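Search this board Advanced Go

Oiling a beech worktop — how many coats?

stonach_84
Sanded mine back to bare wood on October 15, 2024 and put on 2 coats of Rivas oil. Still looks patchy near the sink.
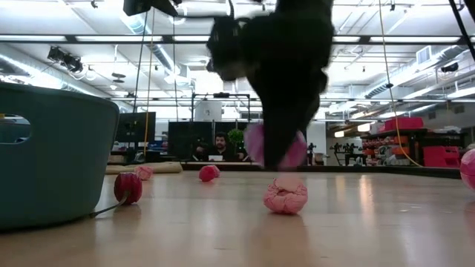

Should I sand again before the third coat?
A light rub with 300 grit is enough, then wipe off the dust and oil thinly.

Macarena Soler
I'd leave it alone for 14 days first. Oil keeps hardening long after it feels dry — people rush it and end up with a sticky top. 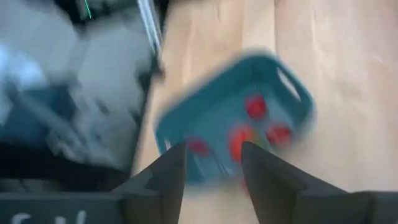
Once it has hardened, flick some water on. If it beads, stop there.

gallell
Disagree. Two weeks is far too long in a kitchen you're using. I did mine on consecutive evenings and it's been fine since February. 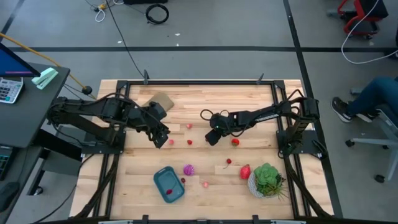 Butcher-block top, narrow strips

Macarena Soler
Yours isn't next to a sink though, is it?

gallell
No, fair point. Still wouldn't wait a fortnight.

Covadonga Montoya
Patchy usually means too much oil left on. Wipe it all off after half an hour, even if it looks as if it wants more.

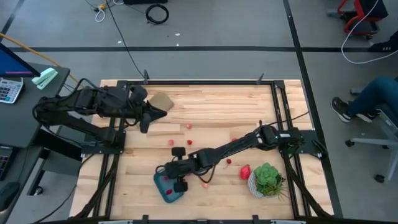
And do the underside as well, or the boards can cup.

stonach_84
Didn't do the underside. Will try that at the weekend.

Contact us | © Clusa Home Forums | Back to top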